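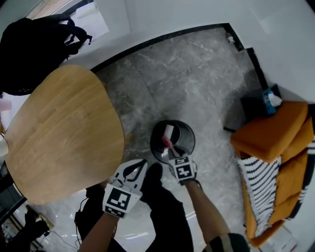
You will get nice tracks out of it and no robot at the end, was the comment left under my last entry. I can't say it's wrong. A person can drop trash in a bin without thinking, and a log of a person doing it is a long way from an arm doing it. I would add that the person here has a wrist, and the arm we can afford barely does.

Apr 16, 2026
Prundar hand grippers, second build

Goal for the session: find out if the new pair is any better than the old pair, or if I only like it because I spent my evenings on it. Tidying the table into the trash bin, both hands in use, head camera on.

Changes since the first build:
- marker cubes moved back toward the base
- finger springs swapped for the softer ones from Dratero
- M3 screws in the trigger shortened by 2 mm so they stop rubbing
- Nair tracking script updated, old settings kept

Weight with camera is 161 g over the first build. The Dratero page calls the mount "featherlight." I'd like to meet the feather. My forearm noticed well before the battery did, and a tired forearm means sloppy tracks, which the script will happily accept as good ones.

The other thing I don't trust is the overhead view. When my hand turns inward over the table the cube turns with it, and the script goes on giving me a pose as if nothing had changed. It fills in. A smooth line on the plot is not proof of anything, and I have said this about other people's plots often enough that I should say it about mine.
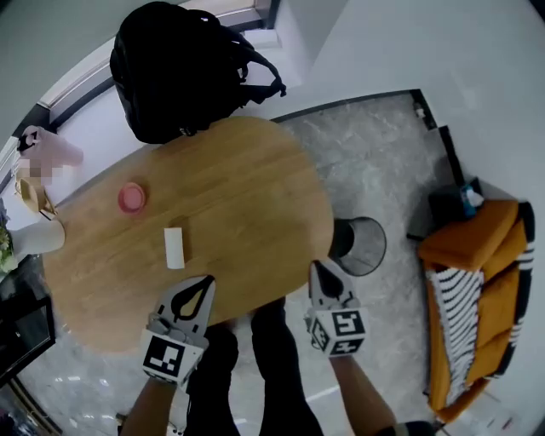
Tracking check

Took a log of 900 samples with both grippers resting still on the bench at Odton beforehand. Still should mean still. Right hand was fine. Left hand wandered, then jumped back, then wandered again the same way. I blamed the light first. Covered the lamp, same thing. Then pressed on the cube with a thumb and felt it rock on its post, so there goes the theory about the light and also most of last week's left-hand data.

Glued it. Yes, I know the point of the post was that it comes off. It can come off with a knife.

The printed tips close square now, at least with nothing between them. Thin things lying flat are where I expect trouble. A lid with a rim gives the tips something to get under, paper doesn't. If we only log objects the grippers happen to like, the arm will look clever in this one task and useless in the next.

Gripper camera

Wide lens, heavy bend toward the edges. The housing takes up a big share of the bottom of the picture. I was told this is good as a fixed reference. Maybe. It is also a lot of pixels spent on gray plastic, every frame, forever. Tried to model a slimmer shell and gave up when there was no room left for the trigger link.

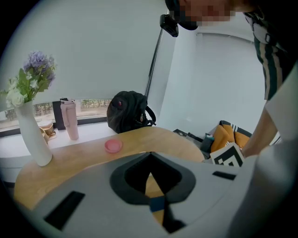
Gripper camera view: pink lid on the table, patterned card at right.

Lens correction straightens the table edge well enough near the middle. Out at the sides I wouldn't use it to measure anything.

Still open:
- redo the still log now that the left cube is glued
- try six slow wrist turns over the table, write down where the pose goes bad, don't just look at the plot
- ask Dratero for the real spring rate, the sheet and the bag disagree
- sync between head camera and gripper cameras, currently a hand clap, needs something better
- decide on the left-hand data from last week. My vote is to throw it out

No training run until the still log looks right on both sides. Keep the old pair in the drawer, don't strip it for screws.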